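Visit to Zoltine, open afternoon, June

Three of us from school went to the Zoltine open afternoon: Hatice Bozkurt from Year 4, Canan Kırmızıgül from the office, and me. We have been buying their answer boards through Mellska for several years and are due to reorder before September. The invitation said doors at half past one, tea at three, finished by half past four. It kept to that fairly well.

Parking is at the back, past the tyre place. The front entrance is for deliveries and the door there doesn't open from outside, so go round. You sign in at a desk and are given a sticker and a leaflet. Bags can be left in the small office on the left. We were in a group with two people from a quiz night business and a speech therapist who uses the boards with adults.

Erhan Başaran took us round. He has been with the firm since it was in the old dairy building and knows the process well. He talks quietly, and in the cutting area you need to stand near him.

The cutting area is first. The white sheet comes in on pallets with film on both faces, and the film stays on until nearly the last step. The paddle shape is cut in one pass, board and handle together. Years ago they made the handle separately and glued it, and most of the returns were handles coming away. We still have a few of those in the Year 2 cupboard, mended with tape. The offcuts go into a cage by the wall and are collected by the same company that brings the sheet.

After cutting, the edges are rounded over and the hole is made in the handle. Hatice asked if the hole could be made bigger, as our cup hooks are the thick sort and the boards have to be forced on. Erhan said it had come up before. A bigger hole leaves less material at the end of the handle, and children swing the boards round on a finger. They are not going to change it. He suggested a thinner hook, and Canan wrote down the size.

The black outline is printed after that, while the paddles lie flat in a tray. I had always assumed it was there for looks. Its main use is to stop people writing right up to the edge, where the ink is hardest to get off. The printing room is warm and smells of ink, and we were only in there for a few minutes. They had done 1,880 paddles the day before, which Erhan described as an ordinary day for this time of year. August is the busy month.

Packing is by hand. The paddles go into boxes of 24 with a sheet of paper between each one, handles alternating so that the stack stays level. There was a box open on the bench for people to try repacking. It is harder than it looks to get the last two in. Pens and cloths are packed at the other end of the same room and are bought in from Sulemana.

Tea was in the canteen. There was a tray of cheese pastries and a lemon cake, and plenty of both. Elif Naz Kaplan, who handles school orders, went through the price list with us at the table. The main points for our order:

The square paddle stays in the range at the same price until the end of the year.

The large paddle is being dropped. There are 491 left and they will not be making more. We don't use the large size, but the infants' school might, so I have passed that on.

Replacement pens can now be ordered without boards. Before, you had to buy the set.

Delivery is still through Mellska and still takes around two weeks.

I asked about the blue marks we get on ours, which look like thumbprints and stay on after wiping. She said that is usually pen ink rubbed about with a dry cloth, and that a damp cloth followed by a dry one should shift most of it. Boards that have been left written on over a holiday are another matter. We do leave ours over the holidays. I will put a note in the staff room before the end of term.

The last part of the afternoon was in the carpeted room upstairs, where they have white tables and you can handle the boards for as long as you like. The square paddle has a glossy face and it does catch the ceiling lights when it is lying flat. Hatice noticed this straight away and wanted to know if there was a matt one. There is, sold under the name Pokard, and it costs a bit more. We tried both from the back of the room. The matt one was easier to read from the side, and the glossy one wiped cleaner. The speech therapist preferred the matt. Hatice and I didn't agree, and we are going to ask for one of each to try with a class before ordering.

Canan wanted to know about storage. They sell a rack, but it is made for boards without handles and the paddles stick out of it. Hooks are still the better answer for our cupboards, provided they are the thin ones. She also asked about names on handles. Permanent pen wears off the handle in a term or so, and stickers get picked at. The quiz people use coloured tape and said it lasts.
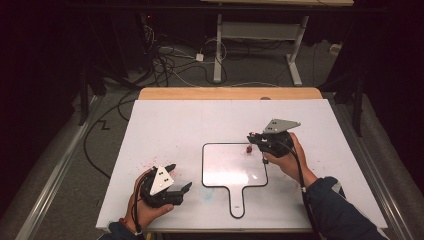
We left a little after four with a price list each and two sample pens. The next open afternoon is planned for the autumn, and Ataberk Kaplan at the front desk is keeping the list of names. He will add the school if we want to send the Year 5 and 6 staff, who couldn't come this time. Canan has the order form and needs numbers from each class before the end of term.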